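Plindis Project: Your Questions

What is Plindis, in everyday words?
It's our try at teaching a robot arm from recorded demos, with no hand-written motions at all. Rosalía Arroyo started it, I joined in July (best move I ever made!), and we've been at it ever since.

How many demos did you use?
154 for the main run. I'd have loved more, but my wrists said no.

And the result?
The arm finished 96 of its test tries. We'd hoped to pass that on the first go, so there's work left – mostly on the grasp, where it still closes a bit early.

Why does the base matter so much?
Our method learns positions relative to the base, so if the base shifts, everything it learned shifts too. Teodoro Goicoechea caught this when our numbers went weird (thank you, Teo!). Now I check the mounting before every run. 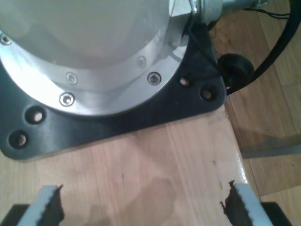
The base plate on its wooden surface, with the gripper fingers apart. 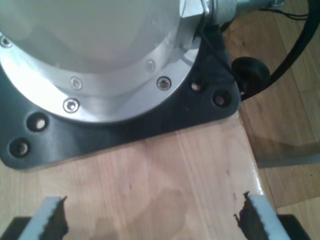

Can I use the method on a different arm?
You'll need to record new demos first. The training code stays the same, but what our model learned doesn't carry over to another arm yet.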